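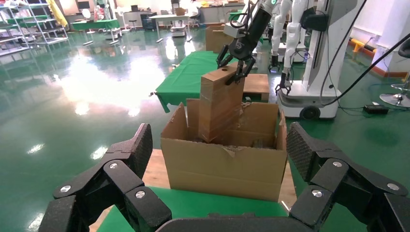
Two-finger gripper holding a taped cardboard block near its top, over an open box with the flaps folded out.

Workshop tips: software settings for unpacking boxes

These notes cover control and perception settings for lifting a packed item out of a carton. They were written for the Plinduso planner but most apply to any setup with a wrist view.

Fold all the flaps outward before the first scan. A flap standing up behind the opening will be read as a wall, and the planner will route the arm over it. If it cannot be flattened, add it to the collision model as a thin plate.

Clear plastic tape gives poor depth readings. Set the filter to drop single-point returns and fit the top face from its edges. Do not fit it from the middle, particularly where there is a hole or a printed mark.

Grip tall blocks near the top, with the fingers on two parallel faces. Enter the block's full height as part of the tool once the grip is closed. Forgetting this is the usual cause of a clipped box rim on the way to the next station.

Lift straight up until the lower end is clear of the carton, then allow sideways motion. We use a clearance of 30 mm. Keep speed at or below 100 mm per second inside the box. Outside it, the normal limit applies.

Mark loose packing as soft in the scene file. Crumpled card shifts when touched, and a planner that treats it as solid will refuse good paths. Rescan after each lift.

Glossy floors and windows: mask everything below table height. Glare patches on a green epoxy floor gave us false objects until the mask was added in March. A plain cloth on the table helps with segmentation, but update the table height after laying it.

Cables along the arm need slack in the model too. Add a margin on the side where the loop sits and limit wrist rotation to match.

Error 444 in Plinduso means the grip closed but no load was measured. Check the zero offset on the force reading before changing the grasp pose. Error 2068 is a stale scan. Clear the scene and run it again.

Settings file last checked 08/01/2019 by Fatima Gumede, Stullosham workshop. The Lambrakis driver needs its own speed limit, set in the driver file.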